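Murkstead Opens Its Restrooms, Lids and All

CETHAM, 2019-02-11 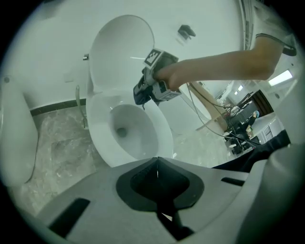
What visitors will find

Murkstead, the shared workshop building on the Cetham waterfront, has finished refitting its restrooms and would like people to stop using the ones at the bakery. The bakery would like this too.

Work began in December and ran a little past its deadline, mostly over floor samples. The tenants settled on gray-and-white marble under plain white tile, with a white ceramic toilet and a handheld bidet sprayer on the wall beside it. The sprayer won by a wide margin in a tenant survey that drew 678 replies, a better turnout than anything Murkstead has asked about parking.

"I have sat through long meetings on the future of this building, and I have never seen people care this much," said Sizwe Zwane, who manages the property. "One gentleman sent a drawing."

Fittings were supplied by Hlongwane, with installation by Bumo. The restrooms are expected to serve up to 900 people a day in the busy season.

A word on lids

Each restroom will carry a short card on the use of the sprayer and the lowering of the lid. Renji Hirano wrote the text, which was 400 words at first draft and has been talked down to two lines.

"The hose goes back on the wall," Hirano said. "I had more to say on that."

Restrooms are open during building hours. Comments may be left at the front desk, in writing, and preferably without drawings.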